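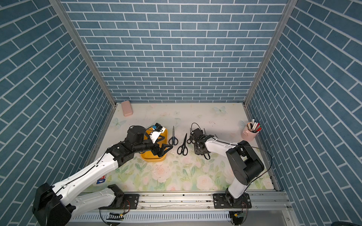
德赛德（Delside）文具与桌面用品组

发件人：文具组 台面耗材维护
收件人：桌面用品列表
日期：6月11日
主题：回复：台面贴面清洁、笔筒容量与黄色托盘的摆放

各位：

逐条答复前信，原文引在前面。

> 花色台面用了一段时间后，中间区域有细小斑点和擦痕，
> 用湿布擦过两遍，没有明显变化。是否需要整张更换？
> 另外墙面的蓝灰砖纹墙纸是否要一起换？

暂不更换。中间区域的痕迹先分两类处理。

第一类是浮在表面的污点，包括笔墨、胶痕和手印。用中性清洁剂按1:100兑水，超细纤维布拧到不滴水，沿一个方向擦，随后用干布收水。不要画圈擦，浅米色底上画圈容易留下雾状印，侧光下尤其明显。

第二类是擦痕，即表层已经磨损的部分。清洁剂对它无效，继续用力只会扩大面积。请先用指甲横向轻划，有台阶感的记为擦痕，没有台阶感的按污点处理。擦痕单条超过80毫米，或者已经露出底层，再报更换。

粉色玫瑰和绿叶主要印在前半部分，花纹密，轻微污点不显眼；后半部分底色浅，只有零散的淡蓝色蝴蝶，脏了一眼就能看到。检查时请从后往前看，不要只看手边这一块。

墙纸与台面分开计算。砖纹墙纸三面铺贴，若只换一面，新旧批次的灰蓝色可能对不上，白色勾缝线的高度也要重新对齐。后墙的砖缝是水平基准，左右两面都以它为准。转角处有银色铝制立柱压边，换纸时先松立柱，不要沿立柱边缘下刀。现有墙纸没有起边报告，维持原状。

> 粉色笔筒里的笔太满，抽一支会带出两三支。
> 能否换大一号的？还是再加一个？

不换大号，先减量。带小把手的圆筒形笔筒靠右放，位置可以保留。筒内现在笔和记号笔混放，笔帽多数是白色，顶端只露出一点红色和黑色，从上方很难分辨。处理办法如下。

一、全部取出，逐支试写。断墨的直接报废，不再放回。

二、记号笔与普通笔分开。笔筒内合计不超过14支，其余入抽屉。

三、记号笔笔尖朝下放。Fendex系列的双头记号笔请平放，不要插筒。

四、把手朝外侧，拿取时不碰到其他物品。

减量后如果仍然不够用，再申请第二个笔筒，型号选Stilero同系列，颜色不限。大号笔筒重心高，空筒时容易倒，上一季试用后已经停止采购。

> 黄色塑料托盘应该放什么？
> 有人当收件盘用，有人放零件，有人放橡皮和胶带。

黄色托盘只作临时周转，放当天要用的小件，收工时清空。纸张不进托盘。放入物品时从后沿上方落下，不要从侧面推入，推入会带动托盘在台面上滑移，这也是中间区域擦痕的来源之一。

托盘底部可以贴四枚Quan防滑垫，贴在四角内侧，避开边缘。贴之前先把底面擦净晾干。已经贴过但翘起的，请整枚揭掉重贴，不要补胶。

> 后面左角那个粉色小盒子还要不要？

要。圆角长方形的粉色小盒继续放在左后角，靠着立柱底部。用途按原规定，不另作他用。清洁台面时把它移开，擦完放回原位。

补充两点。

台面贴面现有库存为整卷，幅宽680毫米，裁切时花朵一侧朝前，蝴蝶一侧朝后。上次有一张裁反，只能降级作包装衬纸。领料单上请写明“花朵朝前”。

含酒精的湿巾不要用于印花面。先前有人用它去记号笔痕，痕迹去掉了，玫瑰的粉色也淡了一块。记号笔痕请先用白色橡皮试，无效再单独报给本组。

各位如果对擦痕的判定有疑问，请附一张侧光下的照片，并写明痕迹在前半部还是后半部。回信时保留主题行，便于归档检索。

文具组 台面耗材维护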